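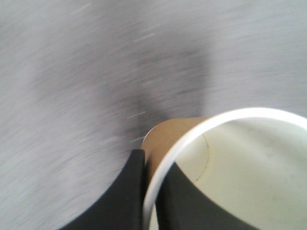
PRE-PURCHASE INSPECTION CHECKLIST, COUNTER-MOUNTED ARM
Unit: Tistero, two-finger gripper
Site: Nomadura test kitchen
Date: 5/28/22
Asking price: $2,761 per arm, mounts extra

1. Finger surfaces free of cracks and burrs. PASS
2. Grip holds a paper cup by its wall without creasing it. NOT SIGNED. The brochure says yes. I want it done on our cups, with our sleeves, before any money moves.
3. Cable clear of the wrist through full travel. OPEN. Ask Hsieh for a spare cable price. The quote leaves it out.
4. Emergency stop within reach of the person at the counter. PASS
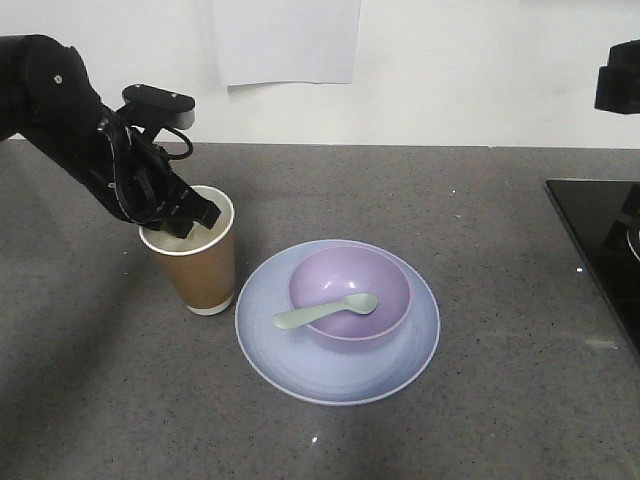 Jusine replied that cups are the easy part and the budget should wait on bowls and spoons, which their own trial spent most of April on. They also said the service plan costs more in the second year. Fair points, and neither one is in the sales sheet.

5. Service plan priced for 4 years. FAIL. One year quoted.
6. Replacement fingers stocked in the country. FAIL. "Usually" is not a lead time.
7. Counter wiped and dry before power-on. Add to the daily sheet whatever we buy.
8. Cooktop locked off while the arm is live. OPEN. No written procedure yet.

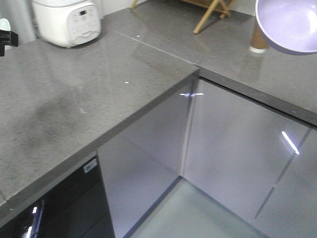 Page 4 of 10

9. Reach covers both sides of the corner. NOT SIGNED. Reach on paper is measured with an empty gripper. Repeat with a bowl in it.
10. Small appliances moved out of the arm's path. Nomadura to mark their positions with tape.
11. Supplier answers a fault call within 48 hours. OPEN. Get it in the contract or strike the line from the budget request.

Recommendation so far: one arm on loan, no deposit. Items 5 and 6 go back to Hsieh.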